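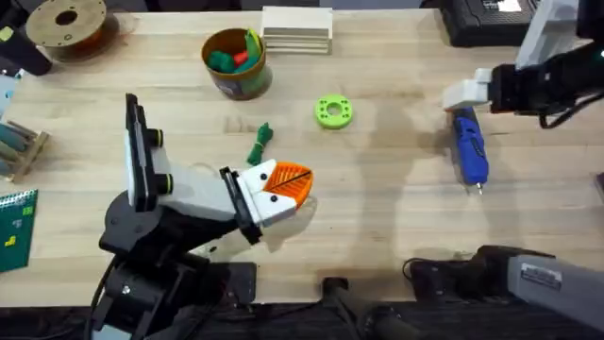

Clutik is a method for training a two-arm manipulation policy on a cluttered workbench without resetting the bench between episodes. Most policies of this type are trained with a cleared surface and one or two target objects. Clutik keeps whatever is on the bench in place and treats it as part of the task distribution. A typical layout has a knotted green cord and a lime-green ring between the arms, a blue hot glue gun on the right, and a cup of small toy pieces toward the back. The questions below are the ones we receive most often. Last revised February 10, 2024.

## Method

**What does the policy predict?**

A short sequence of joint targets for both arms, plus one scalar per gripper. The two arms share an encoder and have separate output heads. An earlier version used a single head; Mattes Ackermann's ablation showed that it coupled the arms too tightly, and one arm would stall while the other was reaching.

**How is clutter handled?**

There is no object detector and no segmentation step. During training, each demonstration is paired with a second one that has the same target and a different surrounding layout. A consistency loss penalizes differences between the two predicted trajectories in the final approach. Outside the final approach the loss is switched off, as the arms may need different routes.

**Why is the camera fixed?**

Calibration is simpler and the shadows cast by the arms stay repeatable. We tested wrist cameras in September. They helped with thin objects such as cord and made no measurable difference for rigid ones.

**Do the shadows cause problems?**

Yes, in early checkpoints. A gripper finger close to the wood casts a soft shadow that the encoder could mistake for part of a dark object. Brightness augmentation removed most of these errors – the remaining ones occur near dark items at the edge of the bench.

## Data and results

**How many demonstrations were used?**

2,000 were recorded by teleoperation. After filtering for dropped frames and operator aborts, 1,398 were kept for training.

**How was it evaluated?**

On 831 trials with layouts not present in the training set. A trial counts as successful if the target is lifted and placed within the marked tolerance, with no more than 2 grasp attempts. Moving a non-target object is logged separately and does not fail the trial.

**Which objects are hardest?**

Cord, by a wide margin. A loose knot changes shape on contact, and the consistency loss assumes the target is the same in both layouts. Flat discs come next, mainly when the finger pad lands on the rim. Long objects with a handle are easier to grasp but harder to place, and the approach is sensitive to which end the gripper chooses.

## Reproducing the setup

**Do I need the same arms?**

No. Any pair with matching kinematics and position control should work. Set the base spacing in `bench.yaml` and rerun the hand-eye calibration. Checkpoints trained on one spacing do not transfer well to another.

**Can the finger pads be replaced?**

Yes, but retrain the output heads. Smooth pads shift the closing point enough to affect flat objects.

**Is the Drellidberg dataset compatible?**

Partly. It uses the same action format but stores gripper values in the opposite direction. Ute Schmieder maintains the conversion script in `tools/`.

**Who do I contact about errors?**

Josiane Bouvier for the training code, Jannik Kuhlmann for calibration. Please include the commit hash and the full configuration file.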